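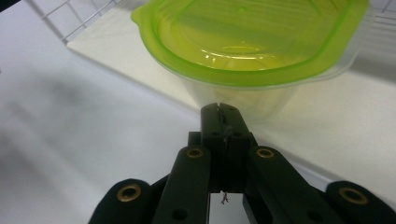

Hiwot Tufa objects that a faster screen ought to fix pen lag by itself, so the notes start with why it doesn't.

## Pen input on tablets: sources of delay

Delay is measured from the moment the tip moves to the moment the matching ink shows on the panel. It is the sum of four stages:

1. Sensing: the digitizer scans its grid and reports a position.
2. Filtering: jitter is smoothed out of the reports.
3. Drawing: the app turns the reports into a stroke.
4. Display: the finished image waits for the next refresh.

A faster refresh shortens stage 4. Stages 1 to 3 stay as they were unless the vendor changes them too.

### Worked case

Assume the Stoltilar tablet with a total delay of 25 ms, and a pen moving at a steady 800 mm/s. The gap between tip and ink is speed times delay:

800 mm/s × 0.025 s = 20 mm

With the delay cut to 6 ms the gap is 4.8 mm. At slow writing speeds both gaps shrink in proportion, which explains why lag is easiest to notice in long, quick strokes.
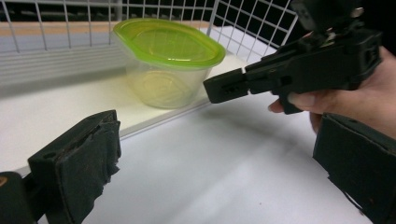
Does a higher pen report rate always reduce the gap? Only when sensing is a large share of the total; if drawing takes most of the time, extra reports just wait in the queue.

### Prediction

Most current systems guess where the tip will be and draw ink ahead of the last report. The guess is replaced when the real report arrives. Straight strokes predict well. Sharp corners overshoot, and the extra ink is removed on a later refresh. The Asbridge driver limits the guess to 2 reports ahead; Flikley leaves the limit to the app.

Keep measured delay and apparent delay apart in your write-up. Prediction changes the second only.
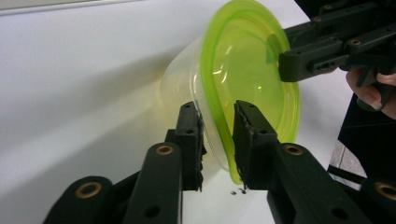
*Fig. 3. Clear container with a green rim, held on its side.*

### Before the lab

- Read the Asfaw data sheet, timing section.
- Redo the worked case at half the pen speed.
- Turn prediction off before taking the first set of readings.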